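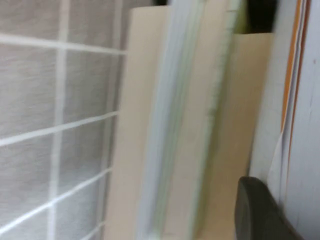
Jun 25, 2024

Filing day. I have been putting it off since November and I took the afternoon for it. The papers stand upright next to the white grid panel, manila folders with thick stacks pushed in between them, and at some point I stopped putting labels on anything. Started after lunch with the window open.

I meant to go left to right and got as far as the first manila folder before I changed the plan. The thick stack beside it was the real problem. It was all loose sheets, packed so tight they held each other up, and there was a greenish edge running along one side of it. I had been adding to the back of that stack every time a letter came and never once took anything out of the front.

Most of it was the Taleck business. They sent a full statement every month for the heating contract, and every statement came with the terms printed again behind it. I kept one copy of the terms and the statements for the last two years. The rest went into the bag for shredding. I did look at each page first, which was slow, but I found the receipt for the water heater stuck between two of them. I looked for that receipt for a whole evening last winter. It was $300 and the warranty has run out by now, so finding it does me no good, but I put it with the house papers anyway.

Then the Cuevas lease from the old apartment, 14 pages, plus the letters about the deposit. I moved out long enough ago that I can't see anybody asking. I kept the lease itself and the last letter, where they agree to return the money. Threw out the drafts of my own letters. I was ruder in the second one than I remembered.

Second manila folder was medical and it was in better shape than I expected. I put the newest on top and left it alone. There was one bill in there from Parar that I thought I had paid. Checked the bank and I had, $60, so I wrote "paid" on the corner and the date and put it back.

Some of the sheets near the white side have curled. The corners bend out and won't go back flat. I put the worst of those under the big dictionary and will check them tomorrow. I should have given them a folder of their own in the first place. Paper that stands up by itself with nothing behind it always goes over sooner or later.

Stopped at four for coffee and read through the old Trakstead catalog, which was in with the taxes for some reason. I had circled a desk and a lamp. Never bought either one. The desk has deep drawers on both sides and I still like it, but it wouldn't fit on that wall with the radiator where it is. Recycled the catalog.

Taxes took the rest of the afternoon. I had the years out of order and one year split between two places. I made a pile for each year on the bed, then a pile for things that might be taxes, and worked through the second pile until it was gone. The property tax receipts were the hard ones because the town changed the form and the new one doesn't say the year anywhere near the top. It is on the back in small print. I wrote it on the front of each one in pencil.

New order, so I have it written down somewhere: house, taxes, medical, bank, car, then everything else. Manila for all of them. I had been using whatever folder was nearest, colored ones too, with the idea that I would remember what each color meant. I don't. Labels on the tabs this time, in black marker, all capitals.

Two bags to shred. The shredder gets hot and quits after a few minutes, so I will do a little each night this week. I did the first handful before supper and it jammed on a staple. I need to pull the staples first.

Still to do: car papers, which I haven't opened. Call Taleck and ask them to stop mailing the statements. Buy more folders, the plain kind. Find out how long I have to keep bank statements, I have heard different answers.

Supper was eggs and the rest of the rice. Cleared the bed at nine so I could get into it. Back hurts some from leaning over. Rain tomorrow, so I may get to the car papers then.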